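카다멕, 노드 운영자 보상 방식 바꾼다… 최소 예치 기간 30일로 늘어

블록체인 네트워크 카다멕(Kadameck)이 노드 운영자에게 주는 보상의 계산 방식을 6월부터 바꾼다. 운영을 맡은 재단은 오늘 오후 공지를 올려 최소 예치 기간을 12일에서 30일로 늘리고, 보상 지급은 하루 한 번에서 3일에 한 번으로 바꾼다고 밝혔다.

이번 변경은 직접 컴퓨터를 켜 두고 노드를 돌리는 개인 운영자에게 먼저 적용된다. 거래소나 위탁 서비스를 통하여 예치한 이용자는 그다음 단계에서 적용을 받는다. 위탁 이용자의 적용 시기는 공지에 나와 있지 않다. 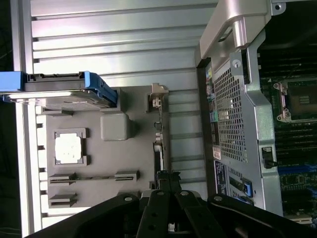
파란색 캐리어에 장착된 하드 드라이브와 옆으로 눕혀 놓은 컴퓨터 본체.

재단의 네트워크 담당자 이첼 폰세(Itzel Ponce)는 공지에서 "짧은 기간만 예치하고 바로 빠져나가는 노드가 많아지면서 블록 확정 시간이 불안정해졌다"고 설명하였다. 폰세는 또 "오래 참여한 운영자의 몫이 줄어드는 일은 없을 것"이라고 말하였다. 다만 새 계산식의 전체 내용은 아직 공개되지 않았고, 시험 네트워크인 자람(Zarham)에서 검증이 끝난 다음에 올라올 예정이다.

자람에는 현재 노드 300개가 참여하고 있다. 재단에 따르면 시험 기간 중에 보상이 두 번 지급되는 오류가 한 차례 나왔으며, 이 오류는 이미 수정되었다. 시험 네트워크의 토큰은 가치가 없기 때문에 금전 피해는 생기지 않았다.

기존 운영자는 새 버전의 프로그램을 내려받아 설치하여야 한다. 설치하지 않은 노드는 변경 시점 이후에도 네트워크에 접속할 수 있지만 보상은 받지 못한다. 예치한 토큰 자체가 없어지는 것은 아니고, 나중에 새 버전으로 올리면 그때부터 보상이 다시 계산된다. 올리지 않은 기간의 보상은 소급하여 주지 않는다.

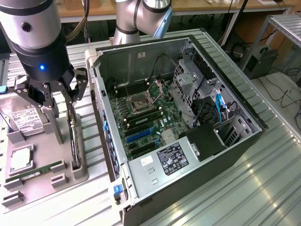
지갑 쪽의 대응도 나오기 시작하였다. 카다멕을 지원하는 지갑 돈다르(Dondar)는 다음 업데이트에서 예치 종료일을 잔액 화면에 함께 표시하겠다고 밝혔다. 지금은 예치 메뉴를 따로 열어야 날짜를 확인할 수 있다. 위탁 예치 서비스 이노호사(Hinojosa)는 수수료를 그대로 유지한다고 하였으나, 출금 대기 시간이 길어질 수 있다는 안내를 고객에게 이메일로 보냈다.

운영자 게시판의 반응은 나뉜다. 보상이 자주 들어오지 않으면 전기 요금을 내는 데에 불편하다는 의견이 있고, 지급 횟수가 줄면 세금 신고용 기록을 정리하기가 쉬워진다는 의견도 있다. 예치 기간이 늘어난 만큼 가격이 떨어질 때 빨리 팔 수 없다는 점을 걱정하는 글도 여러 개 올라왔다. 한 운영자는 이미 예치한 물량에는 옛 기간을 적용해 달라고 요청하였다.

이에 대하여 재단은 변경 전에 시작된 예치에는 원래의 12일을 적용한다고 답하였다. 그러나 자동 연장을 켜 둔 경우에는 연장되는 순간부터 새 기간이 적용된다. 옛 조건으로 예치를 끝내고 싶은 운영자는 변경 전에 설정 메뉴에서 자동 연장을 꺼야 한다.

재단은 공지를 사칭한 가짜 업데이트 링크가 메신저로 퍼지고 있다며 주의도 당부하였다. 새 버전은 공식 저장소에서만 배포되고, 설치 과정에서 지갑의 복구 문구를 입력하라고 요구하지 않는다.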